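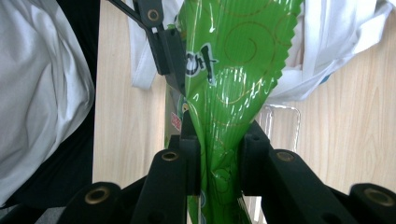 A snack bag held at its narrow waist between two gripper fingers, with a second arm against its side.

The software team at Wumska works on the part of a robot that decides how hard to squeeze. Its controller, called Coman, reads the wrist camera and the finger motors and adjusts the grip while the arm is moving. One of its lead programmers spoke with us on a Thursday afternoon about soft packaging, bad logs and a planner that had to be thrown out.

Most of the early work was done on boxes. "A box is where you left it," the programmer said. "You find the edges, you pick a grasp, and the grasp is still good when you get there. A chip bag changes shape when you touch it, so the plan you made is out of date by the time the fingers close."

The first version planned the whole motion up front. It was replaced in July with one that replans 20 times a second, using only a short stretch of the path ahead. The programmer said the change was less work than expected, but it broke almost every test the team had.

"The tests checked that the arm followed the planned path. Now there was no single path to follow. We rewrote 58 of them and deleted the rest."

Shiny film is still the hardest thing for the perception code. Bright reflections move when the camera moves, and the older edge detector took them for creases in the bag. The current one compares several images and drops any line that slides across the surface.

"It costs us some real creases," the programmer said. "I'd take that trade. A missed crease makes the grip a little worse. A false one sends a finger to the wrong place."

Grip force is handled separately. Coman closes until the motor current starts to climb, holds there, and then watches for slip. The threshold was set by hand for a long time. It is now fitted from recorded picks, 113 of them in the current set, all replayed each time someone changes the controller.

The replay tool is called Honorora, and the programmer spent a good part of the interview on it. It lines up camera images, joint angles and controller decisions on one timeline. Before that, each was in its own file with its own clock.

"We had a bug where the fingers seemed to close before the camera saw the bag. We looked at it for days. The clocks were 106 milliseconds apart."

A partner group at Drerport uses the same tool with different arms, and has asked for a version that runs without a graphics card. That work has not been scheduled. The next job is handing a bag from one arm to another, where both controllers have hold of it for a moment and each can read the other's pull as slip.

"Right now one side has to be told to stay passive," the programmer said. "I'd like them to sort it out from the forces, but we don't have that yet."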